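July 25, 2020

Day six of trying to write the family story and I have written 900 words, most of which are about a mule. I'm not even kidding. I sat down this morning to do the chapter on my great-grandfather Bonifacio Valcárcel and how he ended up in Vornham, and by lunch I had a very lively page about the animal and one sentence about the man.

The trouble is I know so little. I have his name on the passenger list (spelled wrong, with an extra s), I have the letter he sent home from Cestska, and I have what Grandma told me when I was ten and more interested in the candy jar. The letter is lovely but it's all weather and prices. He paid 30 for a pair of boots and was furious. Thirty what? He doesn't say! I spent an hour and a half this morning trying to find out what kind of money they used in Cestska back then, and came away knowing a lot about a bridge.

I called Mom to ask about the boarding house, because she's the only one left who remembers it standing. She says it was yellow. Aunt Pilar says it was always gray. I've decided to write "the boarding house on the corner" and leave the paint to them.

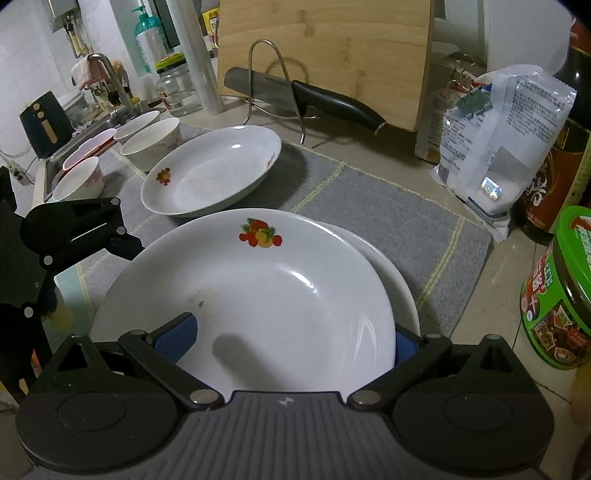 Mom did give me one good thing, which is the food. According to her, Bonifacio cooked for the whole house when the landlady was laid up one winter, and he made the same bean stew for 100 nights running (she swears by the number, I have my doubts), and not one boarder moved out. She got going on the big Sunday dinners after that and I was scribbling so fast I can hardly read it now. I do want the table in the book, the real everyday stuff, and I keep thinking of white plates like these, with the little cherries and the orange up by the rim, because that's the kind of detail I always want when I read somebody else's family history and hardly ever get. What did they eat off? Who washed up? I'd trade the whole passenger list for one paragraph on that.

After lunch I got stubborn and went back to the Asteo years. These are the boring years. He worked, he paid rent, he had a cough every March. I moved them before the wedding, then after the wedding, then cut them down to half a page, and then felt so guilty that I put them all back. A man gets up in the dark and goes to work for that long and his great-granddaughter can't give him more than half a page? So they're in. Anyone who's bored can skip ahead to the mule.

I also had a long email from the cousin in Jiang, the one I found through the message board. She has a photo of the brothers together! She says Bonifacio is the one on the left with his hat in his hands, and that the back of it has writing in pencil that she can't make out. I wrote back and asked for a scan of both sides and then checked my inbox every few minutes like a teenager until it was time to start supper. Nothing yet. It's the middle of the night over there, so I should give the poor woman a chance to wake up.

It was too hot to cook properly, so supper was cold chicken and the last of the tomatoes. I read the stew page out loud while we ate and got a laugh in the right place, and then a question I couldn't answer, about why he never went back to see his mother. I've been chewing on it all evening. The letter says "next spring" twice. I used to think that was just something you put at the bottom of a letter.

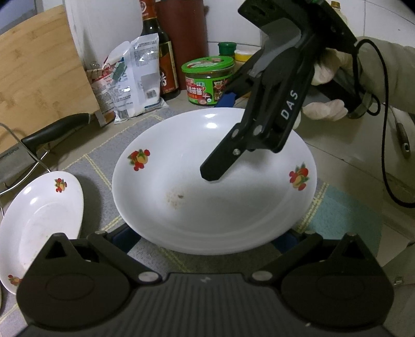 The fruit-pattern bowl, and one of its plates beside it.

Anyway. Plan for tomorrow is to leave the mule alone, type up my notes from Mom before I lose the ability to read them, and start on the crossing. I want to find out how long it took and whether he'd have been able to sleep. I also have to call Aunt Pilar back and not bring up the paint. It's past eleven, the fan is rattling again, and I still haven't watered the beans out back, so I'm going to go do that in my slippers and then go to bed.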